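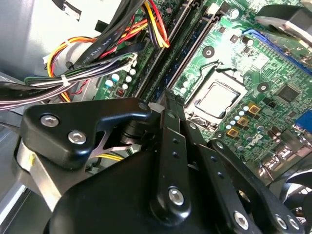
Reading time: 4 minutes

Setting up the wrist camera view for board-level tasks

Prostano Planner 2, Irnura workcell guide
Last updated Mar 22, 2023

Use this section after you have finished the arm calibration and before you record or run any task inside an open computer case. It covers the finger mask, the board frame, and the planner settings for memory modules. You need a working connection to the arm controller and a user account with Edit rights.

CAUTION: Disconnect the computer from wall power before the arm enters the case. Discharge the board and ground the gripper as described in your site's static control procedure.

CAUTION: Keep the arm in Reduced Speed mode until every step in this section is complete.

Before you start

Fix the case to the table so it can't slide. Tie back or route power supply cables so they stay clear of the slots you plan to use. The planner treats loose cables as obstacles only if they show up in the depth map, and thin single wires often do not. If a cable bundle has to stay over part of the board, draw a keep-out volume over it by hand (see Keep-out volumes).

If the cooler has been removed and the processor is exposed, add a keep-out volume over the socket as well. Include the retention lever.

Set the finger mask

The gripper links take up much of the lower half of the wrist view. Without a mask, the tracker picks up the bolt heads as fixed features and the pose estimate drifts as soon as the arm moves.

1. Open Prostano and choose Perception > Wrist camera > Mask.

2. Open the fingers all the way and click Capture. Close them and click Capture again. The software builds one mask for each end of travel and fills in the positions between.

3. Check the edges of the mask in the preview. Shiny bolt heads sometimes fall outside it. Paint over any that are missed, then click Save.

4. Move the arm by hand over a plain surface. The feature count should drop close to zero. If it stays above 15, go back to step 2 and capture with the room lights dimmed.

Note: The mask is stored with the tool, so you have to make a new one if you change fingers.

Register the board frame

5. Jog the arm until the processor socket and at least one memory slot are both in view. The board doesn't need to be square to the camera. A steep angle is fine as long as the corners of the socket can be seen.

6. Choose Frames > New > Board. Click the four corners of the socket in clockwise order, then both ends of the nearest memory slot.

7. Click Solve. A residual of 2 pixels or less is acceptable. If the number is higher, the usual cause is glare on the processor lid. Turn off Auto exposure, lower the gain, and solve again.

8. Name the frame and save it. The Kwon planner lists only saved frames, so an unsaved one won't appear in the next part.

Set up the module approach

9. In the Planner tab, load the template named Kuster insert, vertical. It contains the approach, align, press and release stages.

10. Set Frame to the board frame you saved. Set Target slot by clicking the slot in the wrist view.

11. Set the hover height. The template starts at 54 mm, which clears most cable bundles. You can lower it later, once the path has run without a stop.

12. Place a module between the fingers by its lower end and close the gripper with the Hold button. The upper end may lean a little. The align stage corrects for tilt, but it can't correct for a module that is held off center.

13. Run the approach stage by itself. The arm stops above the slots and waits for your confirmation.

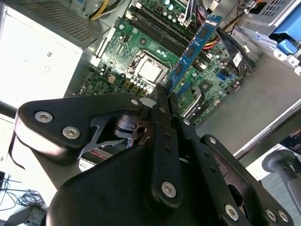

14. Compare the overlay with the camera view. The outline should follow both long edges of the module. If it follows only one, click Refit. Don't continue to the align stage with a partial fit - the planner will accept it and aim for the wrong line.

15. Check that the notch in the module is on the same side as the key in the slot. Prostano doesn't check this for you.

16. Turn on Force limit and run the align stage. Leave the press stage off for the first pass.

17. Export the log. At the default rate of 1000 samples per second the file gets large quickly, so stop logging when the arm is back at its hover height.

If the planner reports "No path"

Look at the keep-out volumes first. One drawn too wide over the socket can close off the nearest slot. Shrink it in small steps and plan again. If that doesn't help, rotate the wrist half a turn in the template and repeat from step 13. The finger mask stays valid after a wrist rotation, and the board frame does not need to be solved again.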